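Grape growers told to hold off as late rain hits Zatholm valley

By Mirjam Verbruggen
May, 4.20 pm

Table grape growers in the Zatholm valley are being told to leave fruit on the vine a bit longer after a wet fortnight knocked sugar levels around and pushed back the last of the season's picking.

The Senemico packing shed has cut its intake to 2 days a week until the fruit comes good. Shed manager Petro Panasiuk said the phones hadn't stopped.

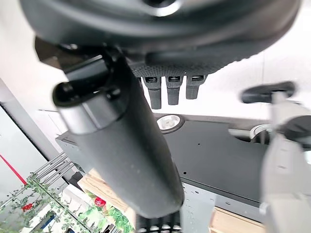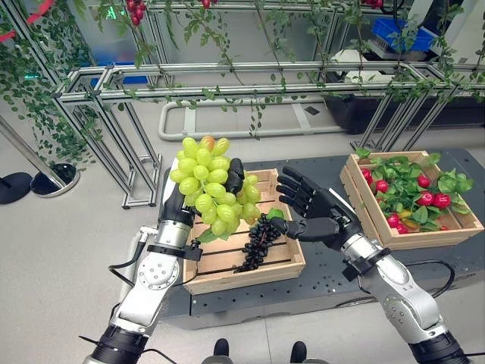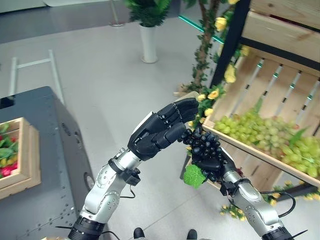

Green and dark grapes with wooden crates, second and third pictures.

Panasiuk said the green varieties had copped the worst of it. Split skins mostly, some mould in the low blocks near the creek. The dark grapes, thicker skinned, have held up better but are slow to sweeten.

"You can pick it now and get it knocked back, or wait and cross your fingers," he said. "I'd wait."

The valley had 75 millimetres over the fortnight, most of it in two nights. More than the whole of the month before. Growers on the higher ground got off lightly - down on the flats its a different story, with tractors bogged and rows still too soft to get a trailer along.

Volodymyr Horobets, who has 50 acres on Stetsiuk Road, reckons he has lost around a fifth of his green grapes. He had pickers booked and had to send them home.

"They've got bills too," he said. "Some of them will have gone up north by the time I'm ready. Can't blame them."

Mr Horobets said he would try to sell the split fruit for juice. Price for that is poor, he said, but better than ploughing it in.

Prices in town have already moved. Green grapes up at both greengrocers on the main street, dark ones steady so far. Shoppers can expect smaller bunches and a few more marked-down trays out the front over the next couple of weeks.

Growers wanting fruit tested before they pick can drop off samples at the shed before 10 am. Take bunches from both sides of the row and from more than one block, label the bag, keep it out of the sun. Results by phone the same afternoon. No charge for shed members.

A meeting on drainage along Stetsiuk Road will be held at the Zatholm hall at 7 pm, date to be confirmed once the shire engineer is availible. The culvert at the bottom end has backed up twice this year and residents want it widened. The hall seats 125 and Mr Panasiuk expects a good crowd.

Forecast is for dry weather and a light southerly. Cool nights. Growers say a week of that would do a lot of good.

COMMENTS (4)

Stepan Hrytsenko
That culvert has been a joke since they resealed the road. Water was over my driveway both nights.

valleygirl
Bought green ones on the weekend and they were pretty sour. Dark ones lovely

Myroslav Maksymiv
Is the shed testing for non members as well? Only got a few rows but would like to know before I pick

old_mate_creek
Myroslav I think they do it for a small fee, ring first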